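2019-05-12

Cosplay workshop notebook, Hekari build. Long Sunday! Got the left pauldron cut out of foam at last, after redrawing the template twice because I'd forgotten to allow for the bevel. Heat-sealed it, glued the two halves, and the seam is a bit wonky near the collar – fixable with filler, I think. Grey primer is down to the dregs, so whoever's at the shops next, please grab two cans.

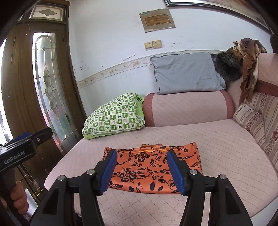
Orange cloth, black floral print, folded.

Tried the Arkex wig on the foam head and the fringe still sits too far forward. Going to leave the pins in overnight and trim it later in the week. The armour tally for the group is at 51 pieces now (I keep the list inside the back cover, add yours if it's missing). Spent $195 of my own so far, mostly foam and contact cement, receipts are in the envelope.

Still to sort before the August con: boot covers, the sword grip, and whether we're doing the Takeda skit or the Prakance one. I vote Takeda, it's got better music and fewer lines for me to learn!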